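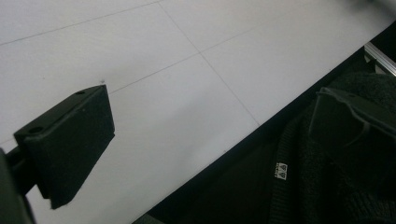
Kinga says she gave up on her tile floor years ago, because every time she mops, it dries streaky and looks worse than before she started. Then she asked me how I get mine done before work without losing my mind, and since my reply was getting longer than a grocery list, I'm putting it here.

How I Clean a Pale Tile Floor (Without the Gray Film)
Posted in May by Cayetano Lorente

I love a light floor. I picked big square tiles in a pale gray-white for our place on Ullatgate and I'd pick them again tomorrow, even though every crumb shows up like it's on stage. The grout lines are thin, so there isn't much of them to scrub (thank goodness), but a matte tile hangs on to soap like you wouldn't believe. Most streaks I've dealt with were old soap. So this whole routine is really about using less of everything!

What you'll need

A soft broom or a vacuum with the brush turned off
A flat mop with 4 clean pads
Two buckets
Dish soap, the plain kind
An old toothbrush
A dry towel you don't care about

Getting the dry stuff up

Sweep first, and sweep more than you think you need to. I start in the far corner and work toward the door, and I go over the edges where the floor meets anything dark, like the bottom of a cabinet or a rug, with the vacuum nozzle. Those edges sit in shadow all day and you can't see what's collecting there until you get down on your knees. I shine my phone flashlight flat along the floor and yikes – there it all is.

Little dark specks that stay put after sweeping are usually dried-on food. Put a damp cloth over them, go make coffee, and come back. Please don't go at them with a knife. I did that once in the rental in Lodow and the scratch was there when we moved out.

Mixing the water

Fill one bucket with warm water and add one small squirt of soap. That's it. If you've got suds standing up over the top, pour half out and add more water. The second bucket is plain water for rinsing the pad.

Our floor is 70 square feet in the kitchen part, and one bucket does it. If yours runs on into a hallway, change the water when you get there.

Mopping

Wring the pad out until it's damp and no longer drips. Do a patch a few tiles across, rinse the pad in the plain bucket, wring, dip in the soapy one, wring again and move on. Yes, it's a lot of wringing. Kálmán Somogyi swears by a spray mop and his floor looks fine to me, so if your wrists hate you, try that.

Swap pads when the one you're on looks gray. Then go over the whole floor again with a fresh pad and plain water only. I skipped this part for ages and it was the one that fixed my streaks.

The grout

I only do grout every couple of months. Mix baking soda with a little water until it's like toothpaste, dab it on the line, leave it ten minutes and scrub along the line with the toothbrush. Wipe it up with a wet cloth, then wipe again (baking soda leaves a white haze if you let it dry). Check what your tile maker says first if you've got real stone, and keep vinegar far away from marble or limestone.

Drying

Drop the old towel on the floor, put your feet on it and shuffle around. My kids will fight over this job. I open the window too, and the floor's usually ready to walk on by the time I've rinsed the buckets.

Kinga, if it's still streaky after that, do the plain water round one more time before you buy anything. You may have years of soap in there and it can take two or three goes to get it all up. Tell me how it went!

Related
Getting Crumbs Out From Under the Stove
Washing Mop Pads So They Stay Soft
Zbigniew Pawlak's Trick for Rug Corners That Curl
Our Katindale Mudroom, One Winter Later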